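Jinevura district: curfew order and the 900 detained, what is the legal basis?
Regional Affairs board > Conflict and Governance
Started 2025-07-04

ridgeline_k
The regional bureau in Gusach has extended the night curfew in Jinevura district for a second period. The text I have seen cites the emergency provisions of the regional security code and gives no end date. The first order, issued in May, ran 30 days and was renewed once by letter. My reading is that a second renewal needs a vote of the regional council. No vote has been published. Does anyone have the gazette number?

parallel9
The gazette number is 236. It covers the May order only. The renewal letter was never gazetted, so in strict terms the curfew lapsed when the first period ended.

ridgeline_k
Thanks. Then the detentions made under it after that point have no published basis either.

tollgate
Disagree. The code has two separate powers. Curfew is one. Preventive detention is the other, and it sits with the district security office, which does not need a council vote for the first 14 days. You are treating them as one instrument.

parallel9
The detention power requires a written list of names to be filed with the district court. The court registry in Jinevura shows no filing. An order that was never filed is defective whichever section you put it under.

tollgate
The registry has been closed to walk-in requests for most of the period. Absence from the public index is weak evidence. I would wait for the court's own return.
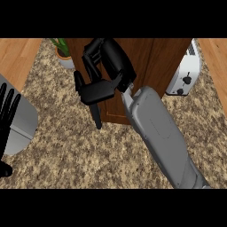

saltmarsh_e
I work on the compilation of counts for the desk, so a note on the numbers before they travel further. The figure of 900 detained comes from the bureau's own radio statement. It covers the whole region, so the thread title is wrong to tie it to Jinevura. The opposition front claims 3,080. That total appears to include people stopped at road checkpoints and released the same day. The two figures measure different things and should not be averaged, as one wire report did.

ridgeline_k
Fair point on the title. I can't edit it now. Is there a district breakdown?

saltmarsh_e
Partial. Three of the districts have lists compiled by families and local lawyers. Jinevura is one of them. The lists are not complete and there are duplicate entries from variant spellings. We will release them when the duplicates are removed.

tollgate
Family lists have a selection problem. People with no relatives in the town do not appear on them, and seasonal workers are a large share of the population there.

saltmarsh_e
Yes. That bias would push the count down.

culvert
The Akinola bridge road reopened to freight this week under escort. Buses are still turned back at the west checkpoint. If the curfew has lapsed, the drivers have not been told.

parallel9
Freight moves on permits from the transport office. It tells you nothing about the status of the curfew order.

culvert
It tells you what is being enforced. For people on that road the gazette is a secondary question.

tollgate
Both matter. A challenge in court will turn on the text, so please post the wording of the second extension if you have it. A paraphrase is no use.

ridgeline_k
I have a phone copy of one page. The signature block is missing. I will type it out tonight and mark the illegible words.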